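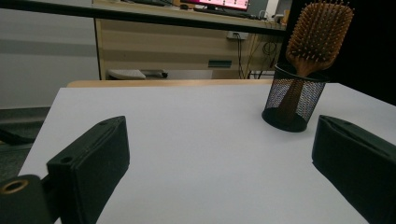
A hairbrush in a mesh pencil cup, where it belongs.

In Defense of the Hairbrush in the Pencil Cup
Sunday, January 10, 2021

I have a theory about tidy people, and it's that they're too loyal to labels. A pencil cup is for pencils. A bread box is for bread. A shoe rack is for shoes, and if you set a library book on it while you're hunting for your keys, something inside a tidy person goes a little sour. I used to be like this! I once moved a stack of clean dish towels out of a magazine holder because, well, they weren't magazines. They fit perfectly. They went back to being a heap on the counter, and I felt better for maybe an hour.

So let me make the case for the brush. A wooden paddle brush is an awkward thing to put away. The head is wide, the handle is skinny, and one whole side of it is bristles, so it won't lie flat on its face and it rocks if you set it on its back (mine does, anyway). In a drawer it grabs everything. I've pulled out my brush and brought along two hair ties, a receipt and the cord to a pair of earbuds, all hanging off it like a charm bracelet. In a basket it sinks. On a shelf it looks like you forgot it there, which you probably did.

Stand it up in a pencil cup, handle down, and all of that goes away. The handle is the part that wants to be held by something. The head sticks up over the rim where you can see it from across the room. Nothing touches the bristles. You grab it with one hand and drop it back with the same hand, without looking, while reading an email you don't want to answer.

And mesh is the right kind of cup for it. I feel strongly about this. I tried a ceramic mug first, one of those heavy souvenir ones from Ballitz with the lighthouse on the side, and within a month there was a layer of fuzz and dust down in the bottom that I didn't notice until I tipped it over on purpose. With mesh you see what you've got. You can see the handle right through the side! You can rinse the whole cup under the faucet and shake it out over the tub. A mesh cup has no secrets, and after the mug I'm ready for that in a container.

Now, the desk. I know the objection, because I've made it myself, out loud, to people I live with: hair things go in the bathroom. Grooming happens in one room and work happens in another, and mixing them is how you end up eating cereal in the shower. I believed this for most of my adult life.

Then came last April, when my desk turned into the place where I get looked at. Before that, I brushed my hair in the bathroom at seven in the morning and left the house, and whatever it did after that was between me and the wind. Now I sit down in front of a monitor, a little window opens up, and there I am, with a flat spot on one side from the couch. The meeting starts in two minutes. The bathroom is down the hall and somebody's in it. You see where I'm going.

The thing I need at my desk, more than a stapler, more than the tape dispenser I've carried through three apartments, is a brush. I haven't stapled anything since the spring. I could not tell you where the staples are. I brush my hair at that desk every single weekday, sometimes twice, and for months I was walking down the hall to do it because of some idea about what belongs in which room. That's silly, and I knew it was silly while I was walking.

My rule these days is that a thing lives where I reach for it. I can't claim I invented that. Every organizing book has some version of it, usually in chapter one, and then the book goes on for another hundred and some pages selling you bins. I read one last fall that had 172 pages and I think I could've stopped at nine. But even those books get shy about it. They'll tell you to keep the coffee by the coffee maker, sure, thanks. They won't tell you to keep the nail clippers in the kitchen junk drawer even though half the country does, because it photographs badly.

That's the part that bugs me. So much of what passes for advice about homes is really advice about pictures of homes. The desk in the catalog has a white top and a monitor and one plant, and a cup with four matching pencils in it that have never been sharpened. Zakomach, the office supply place out by the highway where I buy my printer paper, has a whole display like this near the front door. I counted up what the "complete desktop set" would cost me and walked away. Letter tray, letter sorter, letter opener. Who is getting all these letters? I'd like to meet them.

I got my cup there too, by the way, off the clearance rack, all by itself. Its little family of matching trays had apparently sold without it.

I'll be fair to the other side, since I was on it for so long. There are real limits. I wouldn't put the brush in with the pens, for one. Sharing a cup sounds thrifty, and then you've got a hair wrapped around your good pen and you find it with your fingers, and it's upsetting. Give the brush its own cup. And clean it! If you're going to have it standing up in plain sight, next to where you eat lunch (I know you eat lunch there), you owe it to everybody to pull the hair out. I do mine when I take out the trash. The wooden kind can't soak, as far as I've ever been told, so I wipe it down with a damp cloth and lay it bristles down on a towel until the next morning.

There's also the matter of company, whenever we get to have company again. A brush on a desk does say something about the person who sits there. I think what it says is "I have hair and a job," and I can live with that. My aunt's neighbor kept her dentures in a sugar bowl on the piano and she was the most elegant woman on Masilela Street.

Once you give yourself permission, you start seeing it all over the house. My measuring tape lives in the silverware drawer. I used to keep it in the toolbox, in the closet, behind the vacuum, and every time I needed it I'd guess at the length of things instead, and that's how I ended up with curtains that stop well short of the floor. The scissors hang off the side of the refrigerator. The lint roller is in the umbrella stand, and let me tell you, it's the happiest lint roller alive. I've got a napkin holder full of unpaid bills, standing up in order, and I've paid every one on time since I started, after years of a very handsome accordion file that I never opened.

None of this cost anything except the cup. I mention it because January is when they come for you. I've had the Fustard catalog in my mailbox twice already this month, and they would like me to know there's a bamboo drawer system with 671 possible arrangements. I believe them. I just don't want to be the person who has to pick one. I looked through the whole catalog with a cup of tea, I'll admit that, and I turned down the corner on a page with a very nice tray. Then I thought about what I'd put in the tray and couldn't come up with anything that wasn't already sitting someplace where I use it.

If you want to try this, don't buy anything and don't clear a weekend. Pick the one object you went looking for this week and got annoyed about. Figure out where you were standing when you wanted it. Then find something empty near that spot that'll hold it up, and never mind what the label on the thing used to say — pencil cup, toast rack, flowerpot, whatever you have. Leave it there for a week and see if you go looking again.

I still have the pencils, in case anyone's worried. They're in the lighthouse mug, on top of the microwave, where I do the crossword.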